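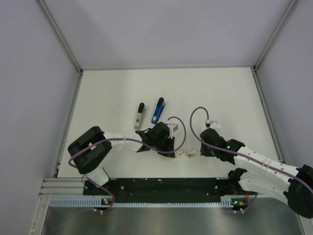

Twin arm table, Prulotetti back room
December, evening

Present: me, Walter Espinoza until his bus, Ottavio Donati intermittently and with opinions.

Goal for tonight was to get both arms working over the middle of the table in the same program without one of them folding up in protest. Left arm is Sepp, right arm is Resis. Walter still calls them "yours" and "mine", which gets confusing when he's on the other side of the table.

State of things at the start

Panels are all on now, left, right and back. I was against the back one. Walter was for it, and he was right: the wrist cameras used to see the bandsaw, the coat hooks and whoever was eating soup, and now they see pale lavender-gray. Color was whatever Witley had on the offcuts shelf. Ottavio says it looks like a dentist's. Fine.

Black mounting strip is staying, scuffs and all. I wiped it down, looked at it a bit later, and there was stuff on it again. Somebody should vacuum under the bolts before the next sheet of anything gets cut in there. Writing that down so it becomes somebody's problem.

Both boards came up on first power. No error on either bus, which made me suspicious enough to power cycle and check again. Same. Moved on.

Cables

The purple ones. We have argued about these for weeks and I want the outcome in the book.

Tight routing (everything tied flat to the forearm, no slack at the wrist) looks great and unplugs itself the moment the wrist rolls past a certain point. Loose routing looks like a plate of noodles and works. So we went loose, with clear ties along the forearm and a tall loop over the wrist. The loop has to stand up. If it flops toward the fingers it gets into the camera view and Sepp starts trying to plan around a large purple object that is attached to Sepp.

Cut the new leads to 134 cm. The old ones were shorter and I threw them out before measuring them, so please don't ask.

Resis still tugs a little at full reach to the left. Acceptable for now. Walter wants a swivel. I want to go home before midnight at least once this month.

Card runs

Two small cards on the table, one for each arm. Task is dull: come in from above, fingers down, touch the edge, back off. Staplers were parked farther back as obstacles, the gray one and the blue one, mostly to have something in view with a shape more interesting than flat.

Sepp is fine at this. It comes down to the card edge the same way each time and I have stopped holding my breath. Resis was landing short. I spent a good while retuning the approach, then noticed I had typed the table height for Resis into the config for Sepp, and the table height for Sepp nowhere at all. Sepp had been running on the default and doing beautifully. Draw your own conclusions about my calibration procedure.

With the heights in the right places, ran 20 touches per arm. Sepp missed none. Resis missed 5, all of them in the first half of the run, which smells like something warming up. The shoulder? Check with the cover off.

Lifting

Moved on to lifting with Resis, slow profile, grip force turned down to where I'd let it shake hands with a relative. Used the small blue box (block, whatever it is, it came out of Walter's drawer). Wanted a hold just clear of the surface with both grippers facing each other over the cards, since that is the pose everything else starts from.

Force limit ended up at 199 in controller units. I know that 200 is a nicer number. At 200 the fingers flex and the box twists in the grip. At 199 it stays put. I have no explanation and I'm not going looking for one tonight.

Ottavio came by during the hold, watched for a bit, and asked when it does something. I told him it was doing something. He said his door closer does more.

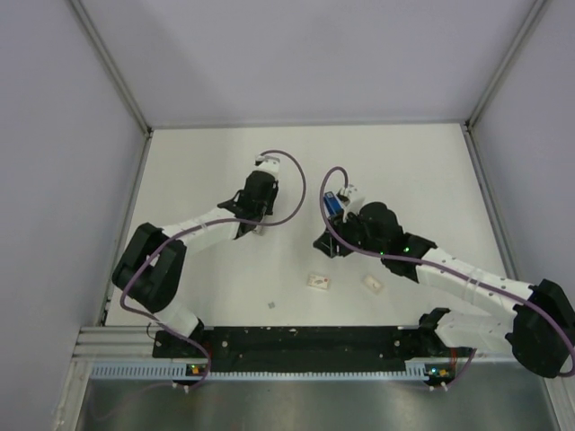 Handoff, first attempts

Box from Resis to Sepp across the gap. On paper a small step up from the hold. Tried it dry first with nothing in the grippers, and the two of them met in the middle very politely, like people in a doorway.

With the box, less polite. Resis arrives, Sepp arrives, Sepp closes, and Resis waits for a "got it" message that I had named one way on the left controller and another way on the right. So both held on. Neither let go. I hit stop when the elbows started to creep. Nothing bent that I can find, but I haven't had the calipers on the fingers yet.

Renamed the message. Second try, Resis let go on time and Sepp's grip was too high on the box, so it tipped and went over onto the table. Third try, same. Walter thinks the camera module on Sepp has shifted in its clamp. I think so too but had said it was the software earlier, loudly, so I let him write it up.

Left it there. Arms parked, supply off at the wall.

To do, whoever is in first

Re-seat Sepp's wrist camera and redo the hand-eye calibration. Properly this time, with the sheet, and fill in the sheet.

Fingers on both grippers: calipers, compare with the drawing.

Warm-up question on Resis. Run the card touches cold, then again after it has been moving for a while. Same table height, please. Same config file too, I've locked it.

Find a lid for the wiring duct at the front. All those open slots are an invitation and there's a washer I can't account for.

Return the staplers to the front desk. They've been asked for twice and the second note was in capitals.

Walter: swivel. Yes, all right. Price one.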